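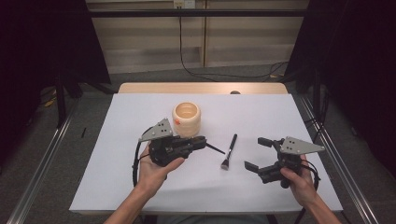

化粧筆を立てるカップを決めた

2024年10月6日

洗面台の引き出しに入れていた化粧筆を、カップに立てて置くことにした。前から気になっていたのは、引き出しの中で筆どうしがぶつかり、毛先に癖がつくことだ。1月に引き出しの仕切りを買い足したときに一度は片づいたのだが、仕切りの幅が筆の太い部分に合わず、結局ななめに押しこんで使っていた。閉めるときに毛先を挟んだことも何度かある。

筆の数は9本。全部を毎日使うわけではない。今回は引き出しから全部出して、洗うもの、捨てるもの、残すものに分け、残したものの置き場所を決めるところまでやった。

カップについて

クリーム色の陶器で、輪を重ねたような段が胴についている。正面の左寄りにオレンジ色の小さなシールがついたままになっている。はがすつもりでいて、まだはがしていない。

買ったのはウレック(Ulleck)という、駅の反対側にある雑貨と古道具の店だ。もともと筆立てを探しに行ったのではなく、椅子の脚につけるフェルトを買いに行って、レジの手前の棚で見つけた。飲み物用として売られていたと思う。ただ、段のところに指が当たるので、私には持って飲むのに少し落ち着かない。物を立てるなら段があるほうがつかみやすく、棚から引き出すときも滑らない。

買う前に迷ったのは深さだった。浅いと筆の頭が重いほうに倒れ、深いと短い筆が沈んで取り出しにくい。店で手持ちのペンを入れさせてもらい、だいたいの具合を見てから決めた。家にある筆を一本持っていけばよかったのだが、筆立てを買う予定がなかったのだから仕方がない。

ほかに候補として考えていたのは、Vavicoの透明なふたつき筆立てだった。値段は3,000円。ほこりが入らない点はいいのだが、ふたを開けてから筆を取るという一手間を、朝の自分が続けられるとは思えなかった。以前、綿棒をふたつきの容器に移したときも、ふたは一週間で開けっぱなしになり、そのうちどこかへ行った。ふたのある容器は私には向いていない。

テーブルに紙を敷く

仕分けは洗面所ではなく、白い天板のテーブルでやった。洗面台のまわりは狭く、筆を並べるとすぐに場所がなくなる。

天板には大きな白い紙を敷いた。以前Varkbyの棚を注文したときに、板の間に挟まっていた紙をとってあったものだ。アイシャドウの粉は、落ちた直後なら払えば済むが、気づかずに腕でこすると白い天板にのびる。紙を敷いておけば、終わったあとに粉ごと折りたたんで捨てられる。新聞紙でも同じことはできるけれど、毛の抜け具合を見るなら白い紙のほうがいい。黒い毛は新聞の文字にまぎれてしまう。反対に、白っぽい毛は白い紙の上では見えにくいので、薄い色の筆だけは最後に濃い色のタオルの上で振って確かめた。

紙の上にカップを置き、筆を一本ずつ出して、柄、金具、毛先の順に見ていく。持ち手が黒くて毛先の色が薄いこの筆は、毎朝使っているものだ。迷わず残す側に入れた。柄が黒いと引き出しの奥では見つけにくかったので、立てておくだけでも探す時間は減ると思う。

残すかどうかの基準

基準は細かく決めなかった。最初に考えたのは次のようなことだ。

この一か月に使ったか。
毛を軽く引いたときに抜けるか。
金具がぐらついていないか。
洗ったあとも使いたいと思うか。

やってみると、最後の一つだけで決まるものが多かった。使っていない筆は、洗うのが面倒に感じる。面倒だと思いながら洗って、また引き出しに戻して、次の大掃除でもう一度洗うことになる。それなら今回で終わりにしたほうがいい。

捨てたのは、パレットについてきた短いチップと、金具のところで首が曲がるようになった筆。曲がるほうは一度接着剤で直したことがあり、そのときの接着剤が柄に白く残っていた。直した手間があるせいで捨てにくかったのだが、もう一度直す気はなかった。

一本だけ、決められずに別にしたものがある。ミレーヌ(Mylene Dizon)が引っ越すときに譲ってくれた、毛の量の多い筆だ。粉をたくさん含むので私の使い方では色が濃くつきすぎる。本人に「使っていない」と連絡したら、「私も使っていなかった」と返ってきた。これは鏡のほこり取りにした。液晶の画面にも使える。化粧に使うよりずっと出番が多い。

洗い方

洗い方はたいしたことをしていない。ぬるま湯を洗面器に張り、筆用の洗剤を少し入れて、毛先だけをつけて振る。金具まで湯に入れると、中の接着剤がゆるむことがあるそうなので、そこは気をつけている。固形石けんで洗っていた時期もあるが、毛の根元に石けんが残り、乾いたあとにきしんだ。

すすいだらタオルで挟んで押さえる。こすらない。形を指で整えて、テーブルの端から毛先が出るように寝かせて干す。カップに立てるのは完全に乾いてからだ。ぬれたまま毛先を上にして立てると、水が金具のほうへ下りていく。首が曲がるようになった筆は、たぶんこれが原因だった。当時は洗ってすぐコップに立てていた。

夜に洗うと朝に間に合わないことがある。大きい筆は特に根元が乾かない。休みの日の午前中に洗い、夜に触って確かめるのがいちばん楽だった。間に合わない日のために、毎日使う筆と、たまに使う筆を分けて洗うことも考えたが、二回に分けると片方を忘れるので一度にやることにしている。

カップに立てるとき

何本も立てると、細い筆が太い筆の下にもぐる。それで、太い筆を奥、細い筆を手前にした。といってもカップは丸いので、動かすと向きが変わる。朝に使ったあとは適当に戻すだけなので、並び順は三日もたたずに崩れると思う。それでも引き出しよりは取りやすい。

底には小さく切ったキッチンペーパーを敷いた。柄の先に粉がついていることがあり、陶器の底にたまると洗いにくい。紙なら取り替えるだけで済む。ビー玉や砂を入れて筆を安定させる方法も見たが、掃除の手間が増えそうなのでやめた。

置き場所は、洗面台の右の棚にするつもりだった。棚の内側の高さを測ると58センチあり、長い筆を立てても上が余る。ただ、ここは歯みがきの水がはねる。今は寝室の鏡の横に置いている。化粧水は洗面所、筆は寝室ということになり、朝の動きとしてはあまりよくない。化粧水のほうを寝室に移すか、筆を洗面所に戻すか、しばらく使ってから決める。

ほこりのこと

立てて置くと言うと、たいていほこりの話になる。シュペラ(Špela Mladenović)にも同じことを言われた。彼女は筆を布に巻いてしまっていて、旅行のときもそのまま持っていく。見せてもらったことがあるが、きれいに並んでいて、うらやましいとは思った。でも、毎朝ひもをほどいて、使って、また巻くのは私にはできない。

毎日使う筆は、使うたびに手で軽く払うのであまり気にならない。ほこりがつくのは使っていない筆のほうだ。減らしたのはその意味でもよかった。たまにしか使わないものは小さい布袋に入れて、元の引き出しに寝かせてある。本数が減ったので、もう仕切りに押しこまなくても入る。

空いたところ

引き出しの手前が空いたので、ヘアピンと爪切りを移した。爪切りは以前からリビングと洗面所を行き来していて、必要なときに限って反対側の部屋にある。ここに定着してくれると助かる。

1月に買った仕切りは二つ余った。台所の引き出しに入れてみたら、計量スプーンにちょうどいい幅だった。もう一つはまだ使いみちがなく、冷蔵庫の上に置いてある。

カップのシールは、今度ドライヤーで温めてからはがしてみる。爪でやるとのりが段の溝に残りそうなので、急がないことにする。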